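Print this page | E-mail this article
Reading time: 3 minutes

4. Seating, sound and the second rehearsal

4.1 What changed when the players moved

The most exciting result of the whole project came from something very simple. After the first block of rehearsals at Endenbridge, we asked the youth orchestra to give up its usual layout and sit in mixed groups, so that a cellist might have a clarinet on one side and a viola on the other. Jitendra Maurya, who conducted every session, had worried that the strings would fall apart. They wobbled for one evening and then began to listen in a way we had not heard from them before!

The clearest gains were in the slow movement. Players who had been leaning on the person at the front of their section now had to find the pulse for themselves, and the entries after the long rest came together beautifully. In the recordings from the January rehearsals, the gap between the first and last player to enter is plainly shorter than in the earlier set, and the quiet passages are quieter (the horns in particular, bless them). Seven of the eight section leaders told us they could hear the inner parts better in the mixed seating, and two asked to keep it for the concert.

4.2 The view from the audience

We played both versions to listeners at Flalludstead, a hall with 200 seats and a very generous echo. They heard the same movement twice, first in the usual seating and then in the mixed one, and wrote down whatever they liked about each. Many preferred the first version for its weight, especially in the bass, and we think they had a point. The mixed version drew warmer comments on balance and on how much the young players seemed to enjoy themselves. One listener wrote that she had "finally heard the violas," a remark we have treasured ever since.

The order was the same for everyone, so some of this may be the pleasure of hearing a good tune again. A repeat with the order switched is planned with the Purba junior strings, whose players are younger and less used to a fixed seat.

4.3 Getting in and getting ready

Arrivals mattered more than we expected. Ikhsan Kwok kept the rehearsal diary, and his notes show that a calm start nearly always led to a better first run-through. Late players squeezing past music stands cost the group its tuning and, quite often, its good mood. We now suggest opening the hall early and letting the cellos and basses settle first. 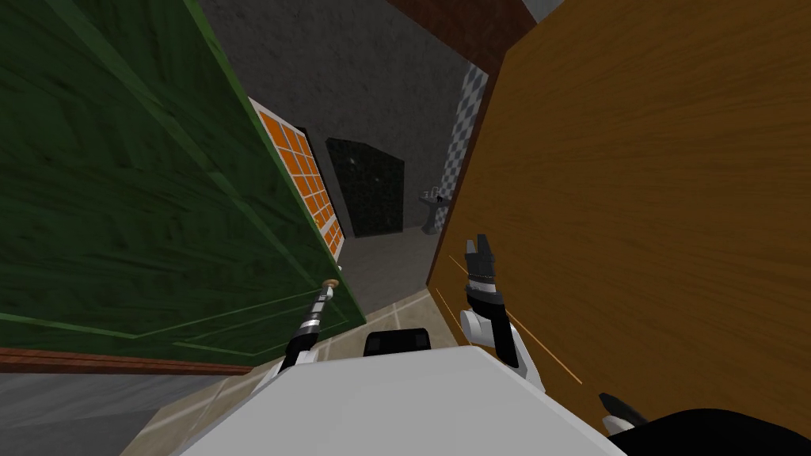

Figure 3. Arm reaching to the knob of a green door, simulated view.

The same diary led us to the Borkel warm-up, a short round sung before any instrument leaves its case. It began as a way to fill time and became the part that players talked about most. Singing the line first helped the second violins find the awkward leap in the finale, and the brass came in with far more confidence. We would love to see it tried with adult beginners, where nerves can be just as strong and the seating is often left to chance.

Contact the authors | Copyright the authors, all rights reserved | Back to top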